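In Defense of the Set Table

My neighbor Welington Tavares eats his dinner standing up. He told me this with some pride, as if he had found twenty extra minutes in the day that the rest of us are too slow to take. The pan goes on the stove, the fork goes in the pan, and the meal is finished before the news is. He has one plate, he says, and he keeps it for cake.

I like Welington very much, and I think he is wrong. I want to explain why, and I ask for a little patience, because I learned English as an adult and I still build my arguments slowly, one chair at a time.

What I want to defend is a small thing. I do not mean the formal table with folded napkins and four glasses. My grandmother had such a table and we children were afraid of it. I mean the everyday table, where somebody has put down a plate, a bowl, a spoon and a fork before the food is ready. It takes less than one minute. In my building I believe half of the apartments have stopped doing it.

The small minute before the meal

When I came to Landen I lived for two years in a rented room with a kitchen that I shared with three others. We had twelve plates between us and no two were alike. One of the others was Geeta Mittal, who worked the early shift at a bakery and came home when I was only waking up. She had a habit that I first found strange. Even when she was so tired that she could not finish a sentence, she put out her plate and her bowl, and the spoon and fork, and only then she looked to see what there was to eat. Sometimes there was only toast.

I asked her once why she did it. She said that if she did not set a place, she did not feel that she had come home. I have thought about this answer for many years. A place at the table is a kind of message that you leave for a person who will sit there, and it is a good message also when the person is yourself.

People who study such matters will tell you that we eat less, or better, or more slowly when we sit down. Maybe so. I am not a doctor and I do not want to sell the table as a medicine. If it made us all a little fatter I would still be in favor.

About matching

Here I must admit a weakness. For a long time I believed that a table should match, and I was ashamed of my mixed dishes. When I finally had my own apartment I went to a shop on Stiresier Street and bought a white set for 92 dollars, with six of everything. It was correct and it was very boring. I felt every evening that I was eating in the waiting room of a dentist.

The set is now in a box. I gave the dinner plates to my friend Daiane Miranda, who has four sons and breaks 500 plates a year, if you believe her. My own table went back to colors. I am convinced now that food is happier on them. Rice on a white plate looks like an illness, but rice in a green bowl looks like lunch.

A teal bowl on a red-orange plate is for me almost the perfect pair. The two colors argue a little, and the argument wakes you up. If the handles of the spoon and fork repeat the color of the bowl, the whole thing holds together without being a set. And I would always put a plant close to the cutlery, a small succulent that asks for water twice a month and forgives you if you forget.
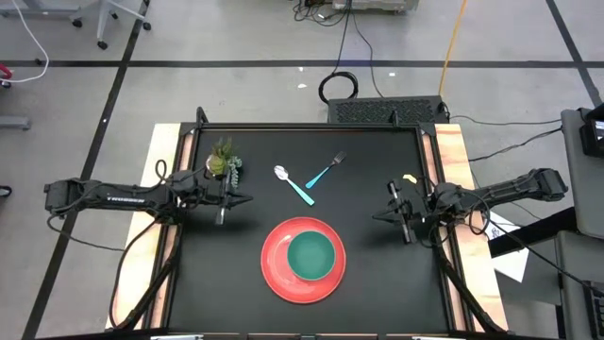
The objection of the dishes

The strongest argument against me comes from Osaze Shehu, who cooks for his whole family and also washes up for them. He says that everyone who praises the table is silent about the sink. A bowl on a plate is two things to wash where one would do. Multiply this by five people and three meals, he says, and you have his life.

This is a serious objection and I will not pretend otherwise. In a house where one person sets, cooks, serves and cleans, the beautiful table is only one more job on the same pair of shoulders. I would prefer a hundred dinners from the pan to one nice dinner that makes somebody bitter.

But I notice that the job of setting the table is the one job in the kitchen that can be given to anybody. A child of four can carry a spoon. An uncle who burns water can put down a fork. My old teacher Reinaldo Bittencourt, at the end of his life, could no longer cut or lift or stand for long, and his daughter gave him the cutlery to arrange. He took it with great seriousness. The fork was sometimes on the right side and sometimes on the left, and the spoon pointed where it wanted. The family sat down and ate and left everything as he had put it.

As for the plate under the bowl, I keep it. It catches the drop of soup, it holds the crust of bread and the olive stones, and it gives the bowl a place to stand. Osaze can wash it in three seconds. I have seen him do it while he was complaining.

What I ask

I know that some evenings are impossible. The bus is late, the child has fever, there is one egg. On such evenings please eat the egg however you can.

For the other evenings I ask my neighbor for one place only, for himself. He can use the cake plate. The shop on Stiresier Street has now a basket of single bowls by the door, each one left over from some broken set, and last September I bought one for him, dark blue with a chip on the foot. He thanked me and put his keys in it.

I have not given up. His birthday is in the spring, and I am looking for a spoon.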